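Two hours at the Nidmont soap open day
22nd October
By Lindiwe Mkhize

The queue at Nidmont started at the bus shelter and the first thing handed to anyone in it was a voucher. I mention it because the leaflet had promised a "behind the scenes morning with the makers", and I'd got up early for that, and the voucher was for a gift box.

Nidmont is a low brick unit behind a tile showroom. Karkel, the company that makes its soap there, opens the doors twice a year, and the last time was in August, when I couldn't go. The tour is free. You put on a paper hat and a pair of shoe covers and follow a woman with a clipboard along a yellow line.

We began with the oils. Olive, coconut and a smaller drum of castor, all in a room kept warm enough that several people took their coats off. Our guide said each batch makes 225 bars and that the recipe goes back generations. I asked whose generations. She said the founder's family, and then that the founder had adapted it a good deal, and then that the present version dates from the move to this building. So the recipe is as old as the lease. It may still be a good recipe.

The mixing was the best part and I'd have stayed longer. A man poured lye water into the oils through a steel funnel and blended until the surface held a trail, and he answered every question plainly. Does any lye stay in the bar? No, if you've weighed it properly, and they put in a little extra fat to be safe. Does the goat's milk do anything? It makes the lather creamier, he said, and went back to stirring. The label on the same bar, which I read later in the shop, says it "feeds, restores and rebalances" the skin. That's a lot to ask of something you rinse off in half a minute.

The curing room has shelves to the ceiling. According to a card on the door there were 3,000 bars in it, drying for four weeks. The older ones are harder and last longer in the dish, and I can vouch for that from my own bathroom. The smell is tremendous at first and then you stop noticing it.

I had more trouble with the scent talk. We were passed paper strips and told that lavender calms, lemon wakes you up and cedar is "grounding". Someone behind me asked how much of the scent is left after a month of curing and was told it varies. The lavender strip was strong. The lavender bar, when I held it to my nose, smelled mainly of soap.

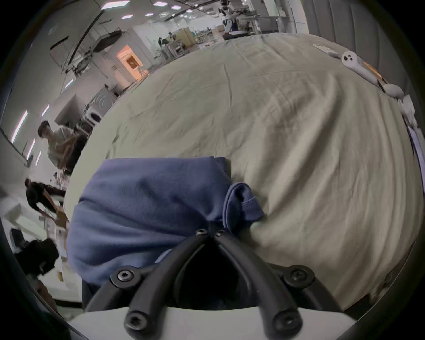
Mabuza thought I was being hard on them, and said so on the bus home: people don't buy a lavender bar to be cured of anything, they buy it because it's nice to have by the sink, and if the label gets carried away then so does every shampoo in the supermarket. I accept some of that. I still think a firm that can explain its lye so clearly could manage the same for its lavender.

The shop comes at the end and you can't leave any other way. Single bars were fairly priced, I thought, for something cut by hand. The gift boxes weren't. The one on my voucher holds three small bars, a sisal pouch and a sprig of dried something, and even with 20 per cent off it cost more than buying three full-sized bars and going without the sprig. I did the sum twice at the till while a queue formed.

Next to the boxes was a rack by Kornetti, who make shaving soap in tins and rent a corner of the unit. They don't take part in the tour. The tin lists seven ingredients and makes no promises beyond "lathers well with a brush". I bought one for my brother.

I also came away with two plain Karkel bars, no scent, from the seconds basket. One has a chipped corner and the other a chalky white film, soda ash, which the man from the mixing room had told us is harmless and washes off with the first use. They were half price.

If you go, the next open day will be in spring and you have to book through their website. Take the early slot, wear something you don't mind smelling of cedar, and ask your questions in the mixing room before they walk you on to the strips.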